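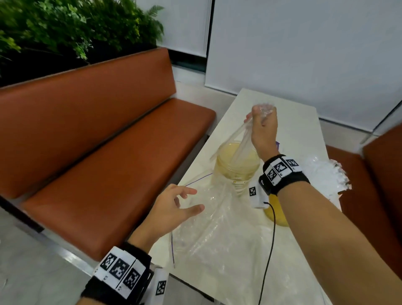 O forno número 3

Quando Sawsan Khoury chegou a Gindudside, já tinham aberto a trincheira maior e o vento enchia tudo de poeira vermelha. Ultan Ó Flaithearta recebeu-a com um chapéu na mão e disse, sem a cumprimentar, que o forno número 3 não devia estar ali.

- Não devia como? - perguntou ela.

- É velho demais. Ou a encosta é nova demais. Uma das duas coisas está errada.

Sawsan desceu pela escada de alumínio. No fundo havia um círculo de argila queimada, da largura de uma roda de carroça, e à volta dele as pontas de 153 tubos de barro, partidos quase todos no mesmo sítio. Ela conhecia fornos de vidro e fornos de cal. Este não se parecia com nenhum. Ajoelhou-se e pôs a palma da mão sobre a argila, como se toca na testa de uma criança com febre.

À noite jantaram na casa de Sinéad Foley, que alugava quartos à equipa e cobrava o pão à parte. Akinyi Mohamedi trouxe o caderno de campo e leu em voz alta as camadas: carvão, cinza, areia fina, outra vez carvão. Ultan comia de cabeça baixa.

- A areia é do rio - disse Akinyi. - Alguém a levou até lá acima.

- Para quê?

- Para apagar o fogo. Ou para o esconder.

Sinéad, que lavava os pratos, disse que a avó dela chamava àquela encosta a Cama do Ferreiro e que ninguém da família apanhava lenha ali. Ultan quis saber porquê. Ela encolheu os ombros e perguntou se alguém queria mais sopa.

Sawsan não dormiu bem. Às cinco da manhã vestiu o casaco e subiu sozinha. A lona que cobria a trincheira tinha-se soltado de um lado e batia devagar. Ela desceu, acendeu a lanterna e começou a limpar com o pincel a parte norte do círculo, onde a argila era mais escura. Trabalhou até lhe doerem os joelhos.

Debaixo da última película de cinza apareceu a marca de uma mão. Era pequena, com os dedos abertos, apertada no barro quando ele ainda estava mole. Sawsan apagou a lanterna, porque já havia luz bastante, e ficou muito tempo a olhar.

Ouviu os passos de Ultan na escada. Ele trazia duas canecas de café e vinha já a falar da idade da encosta, das amostras, do laboratório que não respondia. Depois viu a marca e calou-se.

- Escrevo no caderno? - perguntou ele, por fim.

- Espera um pouco - disse ela, e pegou na caneca.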